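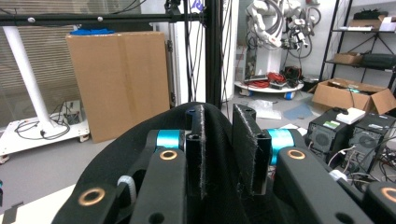

Fuzzy around the edges, teal at the joints.

Okay, I need to talk about paper towel holders. And lamps. And the little tray by my front door. What I really need to talk about is the way everything I own has slowly turned into something I'm supposed to replace, and how tired I am of going along with it!

It started in April with a toaster. My toaster was five years old, which in my head is a baby, a toaster in its prime. The lever stopped staying down. That was the whole problem! The bread would go in, the lever would pop back up, and I would stand there in my bathrobe holding it down with one finger like I was waiting for an elevator. So I did what I thought a normal person did and looked for somebody to fix it.

The first shop I called told me they don't do small stuff anymore. The second one asked me, very kindly, why I didn't just get a new one. The third number was a nail salon now (they were lovely about it). And the company that made the thing sent me a coupon. I asked for a spring and got a coupon!

Now, I grew up in Manholm, where we had a fix-it counter at the back of the hardware store, right behind the paint. You brought in your dead vacuum, you got a paper ticket, and you came back Saturday. I'm sure some of what went over that counter was hopeless, and I know my mother paid more than once for a fan that quit again by July. But you got to ask. There was a place to stand and say "can anything be done about this?" and a person on the other side who would turn it over and look at the screws.

I miss the asking more than I miss the fan.

People always tell me it's about money, and sure, a lot of it is. If a new toaster is cheap and an hour of somebody's time isn't, the toaster loses. I get it, I can do that math too. But the math has a funny way of leaving things out. It leaves out the drive to the store and the packaging I have to wrestle into the bin. It leaves out the three weeks when I hate the new one because the dial is on the wrong side. Nobody puts my irritation on the receipt, and I think they should.
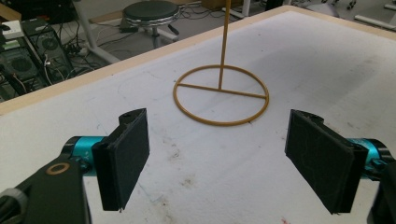

And then there's the screw thing. Have you tried to open anything lately? I bought a set of bits with 50 pieces in it, thinking that ought to cover me for life, and the bottom of my toaster had a screw in a shape I can only describe as a flower with a grudge. Somebody sat in a meeting and picked that screw. I'd like to know what was wrong with the regular kind. My grandmother's sewing machine has big slotted screws you could turn with a butter knife, and she did, and it still runs.

I'm not saying everybody should learn to fix everything. Please don't rewire your dryer because of me. I have friends who are really into this, who'll spend a whole evening on a headphone jack and come out glowing, and I'm happy for them, but I'd like to be a regular person who is bad with tools and still gets to keep her stuff. That seems like a small thing to want. It used to be ordinary!

What would help, I think, is pretty dull. Sell the spring. Put a diagram on a piece of paper in the box, where we used to find one. Let the library have a shelf of weird screwdrivers next to the cake pans. Our town spent over 2000 dollars on new planters for the parking lot last year, and I like a planter as much as anyone, but you could get an awful lot of weird screwdrivers for that.

And if a shop does open up, we have to go. That's the part I have to say to myself as well, since I've been known to complain about a place closing that I hadn't walked into in years. If they want 15 bucks to look at my lamp, I should hand it over, even if the answer is no. I pay that for a sandwich and the sandwich never lasts past two o'clock.

The toaster is on top of my fridge at the moment with its coupon tucked in one of the slots. I've been making toast in a frying pan, with too much butter, and I'll admit that it's better. But I still want my spring.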